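Static on carpet tile in a small office, what are you measuring?

bmasri_fm
Friday, June 7, 2019
Posts: 147

We moved into the second floor of the Majali building in January. The whole floor is glued-down carpet tile over a slab, and two people are now complaining about shocks at the door handles. The worst is the records room, where they push a steel cart all day.

Humidity by the thermostat is 31 percent in the morning and 36 after lunch. I borrowed a surface resistance meter but the readings are all over the place depending on how hard I press the probes. Before I spend money I would like to know what other people measure, and in what order.

Floor area is 1,444 square feet. No data sheet for the tile. The previous tenant left one box of spares with the label torn off.

Revel
Senior member

Use the 5 lb electrodes. Hand probes on a textile surface are useless, the contact area changes with pressure. Put them 36 inches apart, test at 100 V, wait 15 seconds before you read. Take five spots, one of them in a traffic lane and one under a desk where the pile has not been walked on.

Then do it again after you vacuum. Residue from cleaning can move the number by a decade in either direction.

dsaliba

Disagree on starting there. Resistance of the tile tells you very little about shocks at a handle. What matters is body voltage, and that depends on the shoes as much as the floor. Get a walking test done with a charge plate or a handheld voltmeter. Most people begin to feel a discharge at 3 kV. If he is seeing 2 kV on the walk, the floor is not his problem and the cart is.

Also 31 percent is low. Bring it up to 45 and see who still complains.

bmasri_fm

Floor in the corridor outside records, for reference:

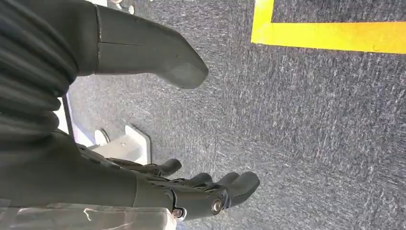 Corridor carpet, dark gray with speckle.

Tile is 600 mm square, not 24 inch, so probably an import. I pulled one by the door and the backing is black and stiff. Does black mean there is carbon in it?

Revel
Senior member

No. Bitumen backing is black, plenty of recycled vinyl is black. Put the meter across the backing with the tile lifted. If it is over 10 to the 11th there is nothing conductive in there worth talking about.

You can't tell fiber from a photo either. Burn test on a tuft from one of the spares: nylon melts, smells a bit like celery, and leaves a hard bead, gray or tan. Polypropylene smells like candle wax. Do it outside.

wulurus

We had the same complaint in a two-room suite. Sprayed the lanes with Nundley topical antistat, diluted per the jug, and the complaints stopped for four months. It does pick up dirt. The lanes went darker than the rest and we had to extract them. Cost was $124 for the jug and there is half of it left.

dsaliba

Which is my objection to topicals. You are buying four months and a soil line. The money is better put toward a humidifier, or a drag chain on the cart if the casters are the hard plastic kind. A chain does nothing on an insulating tile, though, so in that case he needs conductive casters and a mat at the door, with the mat grounded.

Revel
Senior member

And if the tile is insulating, conductive casters do nothing either until they reach the mat. You have to know the tile first. That is why I said resistance.

dsaliba

Fine, do both. It is an hour of work. But log the humidity in the room itself, at desk height. The thermostat is on an outside wall in most of these buildings and reads whatever it likes.

bmasri_fm

Ours is on an outside wall. I will get a logger. The casters are hard plastic, I checked. Borrowing the 5 lb electrodes next week.

Backing measured 2 x 10 to the 12th with the hand probes, for what that is worth.

Revel
Senior member

Hand probes, so not much, but I doubt it drops below 10 to the 11th with the proper ones. Post the five spots when you have them, with the humidity next to each.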